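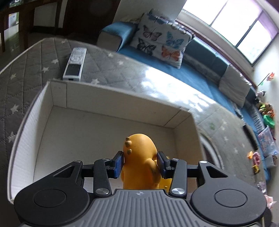 图 4-1 夹爪从两侧夹住黄色玩具

第4章 安装与首次通电

本章适用于 Tarkwood 太阳能充电控制器的 12 V 与 24 V 铅酸系统。锂电池组的接线见第5章。旧型号(机身底部没有温度探头插孔的)不适用本章,请使用随机附带的活页说明。

4.1 安装前的检查

1. 打开包装,对照装箱单核对以下部件:控制器主机、安装背板、温度探头、蓄电池侧熔断器座、端子护盖、螺钉包。熔断器芯单独装在小袋里,常与说明书夹在一起,请勿随包装丢弃。

2. 查看主机侧面的铭牌,确认额定电流不小于光伏阵列的短路电流与安全系数的乘积。阵列短路电流以组件背面标签为准。多串并联时,各串电流相加。

3. 确认光伏阵列的开路电压低于铭牌上的最大输入电压。气温越低,组件的开路电压越高,计算时应采用当地历史最低气温,不要采用标签上 25 ℃ 条件下的数值。

4. 确认蓄电池组由同一型号、同一批次的电池组成。新旧电池混接会使较旧的一只长期充电不足,较新的一只过充。

注意:主机外壳有磕碰变形、端子松动或内部有异响时,不得通电。请记录铭牌上的序列号,与售后联系。

4.2 选择安装位置

控制器应垂直安装在室内不可燃的平整墙面上,散热片朝后,接线端子朝下。上下两侧各留出 150 mm 以上的空间,左右两侧不小于 50 mm。机身靠自然对流散热,横装或倒装都会使内部温度升高,控制器随即自动降低充电电流。

安装点与蓄电池之间的电缆应尽量短,单程长度以不超过 2 m 为宜。超过此长度时,按附录B的表格加大导线截面,否则控制器测到的电压会高于蓄电池端的实际电压,充电将提前转入浮充。

下列位置不得安装:

开口式铅酸蓄电池的正上方或同一封闭箱体内;
阳光直射的墙面;
有滴水、凝露或粉尘堆积的地方;
燃气热水器、燃气管接头附近;
儿童能够触及的高度。

警告:铅酸蓄电池在充电时会产生氢气。控制器内部的继电器动作时可能出现火花。蓄电池所在的房间应设高位通风口,箱式安装时箱体顶部应开孔通向室外。

4.3 固定主机

1. 将安装背板贴在墙上,用水平尺校平,按四个孔位做记号。

2. 钻孔。砖墙和混凝土墙使用螺钉包内的胀管;木墙直接使用木螺钉,胀管不用。轻质隔墙须先加装一块厚木板或金属板,再将背板固定在上面。

3. 拧紧背板螺钉。背板与墙面之间不应有可见的缝隙。

4. 把主机上方的两个挂钩对准背板的槽口,向下滑入,听到卡扣声后从下方拧入锁定螺钉。

5. 轻拉主机下沿。如有晃动,取下主机重新检查卡扣。

背板单独订购时的订货号为 1976。早期批次的背板孔距与现行批次不同,换装前请将新背板盖在旧孔上比对。

4.4 导线与熔断器

所有导线应使用多股铜芯线,端头压接管形端子。不要给多股线头上锡后直接压入螺钉端子,焊锡受压会缓慢变形,使接点逐渐松动发热。

蓄电池正极电缆上必须串接熔断器,熔断器座应靠近蓄电池正极端子安装。它保护的是从蓄电池到控制器之间的电缆,装在控制器一侧起不到这一作用。熔断器的额定值不得高于电缆的允许载流量,且必须为直流规格。普通家用配电箱内的交流断路器不能代替。

光伏侧应设直流隔离开关。开关的额定电压按 4.1 节第3步算得的最高开路电压选取。

端子的拧紧力矩印在护盖内侧。没有力矩螺丝刀时,拧紧后用手逐根拉动导线,以导线不转动、不滑出为准。首次使用满一个月后,断电再复紧一遍。

4.5 接线顺序

必须按下列顺序接线。控制器依靠蓄电池电压识别系统是 12 V 还是 24 V,先接光伏板可能造成识别错误,严重时会损坏输入级。

1. 断开光伏侧隔离开关,取出蓄电池侧熔断器芯,关闭所有负载。

2. 将温度探头插入机身底部的插孔,另一端用胶带贴在蓄电池侧壁的中部。有多只蓄电池时,贴在位于中间的一只上。探头不要贴在端子或电缆上。

3. 将蓄电池负极电缆接到控制器标有“BAT −”的端子,再接到蓄电池负极。

4. 将蓄电池正极电缆接到“BAT +”端子,经熔断器座接到蓄电池正极。此时熔断器芯仍不装入。

5. 用万用表直流电压挡测量熔断器座靠蓄电池一端与“BAT −”端子之间的电压。读数应为正值,并与蓄电池组的标称电压相符。读数为负说明极性接反,须立即纠正。

6. 将光伏电缆接到“PV +”和“PV −”端子。隔离开关保持断开。在隔离开关的阵列一侧测量电压和极性。

7. 如使用控制器的负载输出,将负载接到“LOAD +”和“LOAD −”端子。逆变器不得接在负载输出端,应经单独的熔断器直接接到蓄电池。

8. 检查全部接点,装上端子护盖。

警告:光伏组件只要受到光照就带电。接线时用不透光的布盖住组件,或在日落后操作。取下戒指、手表和金属手链,使用绝缘手柄的工具。

说明:本机为共正极结构,内部三个正极端子相通。负极需要接地的场合,只能在一处接地,且接地前应查阅附录C。车辆和船只的底盘通常与蓄电池负极相连,这类场合不要把“LOAD −”或“PV −”接到底盘上。

4.6 首次通电

1. 装入蓄电池侧熔断器芯。显示屏点亮,先显示软件版本,随后显示识别出的系统电压。

2. 核对系统电压。24 V 蓄电池组显示为 12 V 时,多为蓄电池严重亏电所致。取出熔断器芯,用外接充电器给蓄电池补充电后再试。

3. 长按“设置”键,进入蓄电池类型菜单。用上下键选择“开口式”“密封式”或“胶体”,再次长按“设置”键保存。

4. 闭合光伏侧隔离开关。有光照时,太阳图标点亮,箭头由太阳指向蓄电池。电流读数会在随后的一两分钟内逐步上升,控制器在此期间寻找阵列的最大功率点。

5. 打开负载,观察蓄电池电压。电压下降后应能很快稳定。

6. 将蓄电池类型、阵列串并联方式和首次读数填入本手册末页的安装记录。

需要关机时,按相反的顺序操作:先关闭负载,再断开光伏侧隔离开关,最后取出蓄电池侧熔断器芯。带光伏输入时不得拔除蓄电池熔断器。 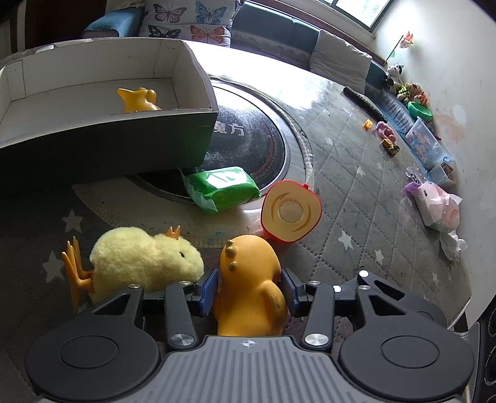
4.7 充电参数

选定蓄电池类型后,控制器会自动调入对应的出厂参数,多数情况下不需改动。蓄电池制造商给出的充电电压与出厂参数不一致时,以制造商的数据为准,在“自定义”菜单中逐项输入。

可调参数如下:

均衡电压:仅用于开口式电池。选择密封式或胶体时,该项被锁定。
提升电压:充电第二阶段的恒压值。
提升时间:达到提升电压后的保持时间,出厂值为 2 小时。
浮充电压:充满后的维持电压。
低压断开:负载输出自动切断的电压。
低压恢复:负载输出重新接通的电压,必须高于低压断开值。

所有电压参数均按 12 V 系统输入,24 V 系统由控制器自动乘以 2。曾有用户在 24 V 系统中按实际电压输入,控制器会显示“超限”并拒绝保存,此时改用一半的数值即可。

温度补偿默认开启。没有接温度探头时,控制器按 25 ℃ 计算,显示屏上的温度图标闪烁。蓄电池放在无采暖的房间里时,不接探头会造成冬季充电不足。

4.8 长期停用

系统停用超过一个月时,不要把蓄电池留在放空状态。建议保留光伏输入,关闭全部负载,由控制器维持浮充。

如果光伏板也需拆下或覆盖:

1. 将蓄电池充满。
2. 按 4.6 节末尾的顺序关机。
3. 拆下蓄电池负极电缆,用绝缘胶带包好端头。
4. 每三个月用外接充电器补充电一次。夏季室温较高,自放电较快,7月前后应多检查一次电压。

重新启用时,从 4.5 节第5步开始检查。

4.9 常见现象与处理

显示屏不亮。检查蓄电池侧熔断器,测量“BAT +”与“BAT −”之间的电压。电压正常而显示屏仍不亮,送修。

白天没有充电电流。检查隔离开关是否闭合,测量“PV +”与“PV −”之间的电压。阵列电压须高于蓄电池电压 5 V,控制器才会启动充电。组件表面有落叶、积雪或局部阴影时,电流也会明显下降。

中午充电电流反而变小。蓄电池接近充满时属正常情况。若此时蓄电池电压仍偏低,用手背靠近散热片试温,检查上下通风空间是否被遮挡。

负载反复通断。低压断开值与低压恢复值过于接近,或负载电缆过细。先把恢复值调高,再检查电缆。

屏幕显示 E02。负载过流或短路。断开全部负载,排除故障后按一次“负载”键复位,再逐个接入。

屏幕显示 E05。散热片过温。控制器冷却后会自行恢复,不需断电。

不要打开主机外壳。内部没有用户可更换的零件,电容在断电后仍会保持电荷一段时间。

4.10 送修

返修前请与 Lirnthorpe 服务站联系,取得返修编号并写在包装外侧。来件应附上安装记录的复印件、故障现象的简短说明和联系电话。温度探头一并寄回,安装背板和熔断器座留在原处即可。

由安装商完成的工程,请先联系安装商。安装商名称和电话应填写在端子护盖内侧的标签上。

本章修订:Sewwandi Majumder
审核:Arif Siriwardena
修订日期:2025年11月9日
本次改动:4.5 节增加共正极结构的说明;4.7 节补充 24 V 系统的参数输入方法;4.9 节更正 E05 的处理方式。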